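Startseite Aktuelle Ausgabe Archiv Einreichung Kontakt

4.2 Ablauf im Studierendenprojekt

Die zweite Projektphase begann im Juni und war für die Teilnehmenden mit Abstand die lebhafteste. Aus den Vorübungen in der Simulation kannten alle die Steuerung, am realen Tisch aber zeigte sich erst, wie viel Freude - und wie viel Geduld - eine scheinbar schlichte Ablageaufgabe verlangt. Die Aufgabe lautete: eine Banane greifen, anheben und in einer flachen quadratischen Schale ablegen, ohne die Schale zu verschieben.

Jedes Team durfte seine Greifstrategie frei wählen. Die Gruppe Fiadzo setzte auf einen Griff quer zur Längsachse, nahe der Mitte der Frucht; die Gruppe Kullinent griff bewusst näher am Stiel und korrigierte die Lage erst über der Schale. Beide Ansätze haben uns begeistert, denn sie entstanden ganz ohne Vorgabe der Betreuenden. Pro Team waren 15 Übungsläufe vorgesehen, danach folgten die gewerteten Versuche. Insgesamt gingen 259 Versuche in die Auswertung ein, von denen 81 mit einer veränderten Ausgangslage der Banane gestartet wurden.

Besonders ergiebig waren die Gespräche zwischen den Läufen. Ayuba Nutsugah schlug vor, auch die Drehung der Schale gegenüber der Tischkante zu variieren, und Kiều Ông schrieb dafür noch am selben Nachmittag ein kleines Protokollformular, das wir inzwischen in allen Kursen verwenden! Als gelungen galt ein Versuch, wenn die Banane nach dem Loslassen vollständig von der Schale getragen wurde. Eine typische Ausgangslage - Frucht links, Schale leer und leicht gedreht - ist in Abbildung 3 wiedergegeben.
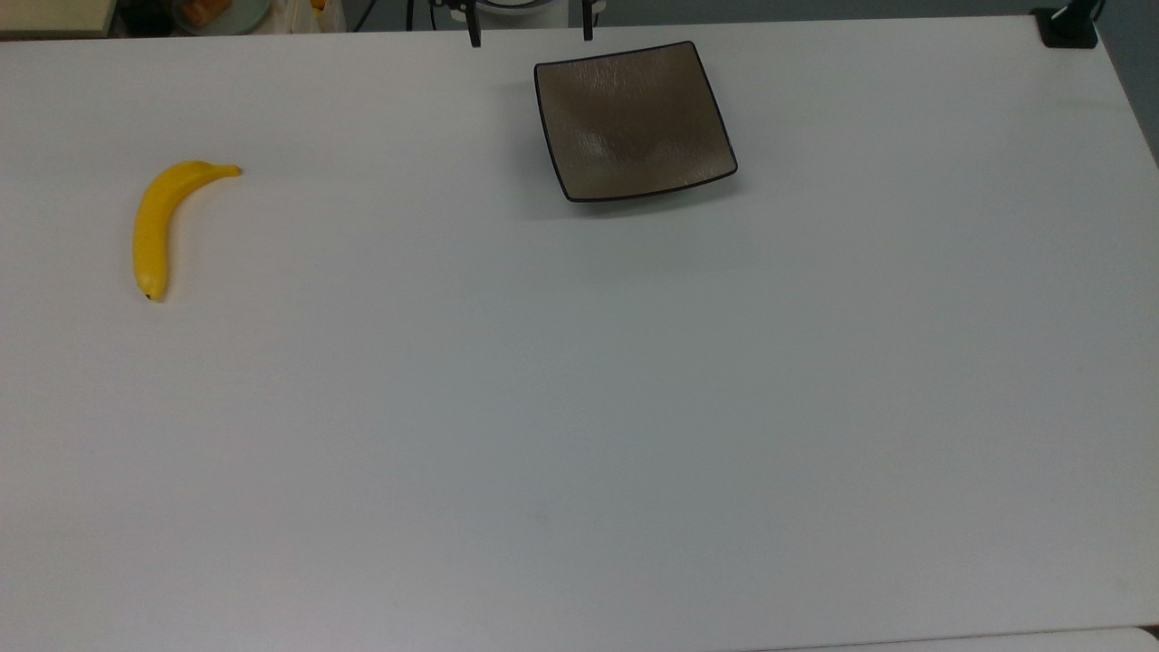

Abb. 3: Ausgangslage der Ablageaufgabe mit Banane und leerer Schale.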